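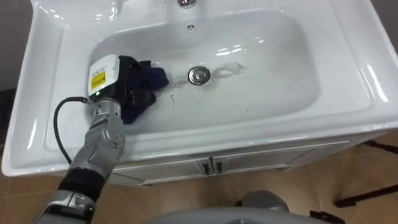

Basin wipe, remote control. Navy cloth in the gripper, gray streak still on the porcelain by the drain.

Teaching by Hand: the Washbasin Job
Gallery and notes, Womthorpe
20 Sep 2021

I have sat through a lot of robot cleaning videos. The floor is spotless before the thing starts, the music is cheerful, and the clip is sped up by an amount that gets mentioned in small type if at all. So when Hendricks said I could come and see their household work at Womthorpe, I asked to see the dull part. The dull part is a person with a pair of hand controllers, moving an arm a little at a time until a cloth has gone over a sink.

They call it teaching. I'd call it a person cleaning a sink the slow way, with a recording made of it. The hope is that if you record enough of these, a program can be trained on them and do the next sink without the person. Maybe so. I have heard the same promise about towels and dishes, and I still do my own towels and dishes.

On the streak
A washbasin is a fair test, I'll give them that. The bowl is curved, the surface is shiny, and the drain stopper sits up in the middle where a cloth wants to catch. The gray residue runs out on both sides of it. There are also a few specks and what looks like a hair near the left end, the sort of thing I'd spot from the doorway at home. I asked whether the specks count toward the score. They do not. A wipe is marked as done when the person at the controls says it is done, and I would like to have that arrangement for my own bathroom.

On the cloth
It is bunched up in the gripper and pressed down on the low left side of the bowl. A person would probably flatten it under the palm. With a gripper you get the bunch you grabbed, and whoever is driving has to work with it. The operators told me a bad grip at the start can spoil a whole run, and that they would sooner drop the cloth and pick it up again than fight it. I asked if the dropped ones stay in the training set. Some do, some don't, and the rule for which seemed to depend on who I was talking to.

On feeling your way
The controllers used here, a set called Tokdale, send hand movement out to the arm. What comes back is mostly picture. The person driving can't feel how hard the cloth is being pushed, so they go by how the folds spread. I had a turn and it is a strange way to work. You know perfectly well how to wipe a sink, and none of what your hand knows is any use to you. My first go was a sort of gentle patting that cleaned nothing. My second pushed too hard and I was asked, politely, to ease off.

On the cable
There is a black cable that leaves the wrist and swings out over the rim in a wide loop. I kept watching it. Anyone who has vacuumed around a table leg would keep watching it too. The people driving learn to leave it room, which is a skill, and I wonder how much of what gets recorded is sink cleaning and how much is cable management.

The numbers, such as they are
The plan for this job is 200 recorded wipes, split among 3 operators. The household set as a whole is meant to pass over 1000 recordings by April, with Utgate doing the kitchen half. I asked how many different washbasins were in the plan and the answer was 2. I have lived in houses with more variety than that. To be fair to Hendricks, they said it before I could, and they didn't pretend a second basin settles anything.

What I'd want to see
A sink with toothpaste dried on it. A cup and a bar of soap left out on the rim. A different cloth, or a sponge, and a faucet that has to be cleaned around the base, where the grime in any real bathroom lives. And I'd like one full run at normal speed, start to finish, with the operator's hands in the shot as well, so people can see how much of the work is still being done by a person.

I came away liking the operators more than the pitch. They are patient, they are good at an awkward job, and they talk about it plainly – more plainly than the brochure does. Whether their patience can be copied into a machine is the question the whole project rests on, and I didn't see an answer to it at Womthorpe. I've asked to go back when the arm is running on its own. They said yes and didn't give a date.

Words and picture may be reused with a link to this page. Corrections welcome, especially from anyone who has driven one of these for a full shift.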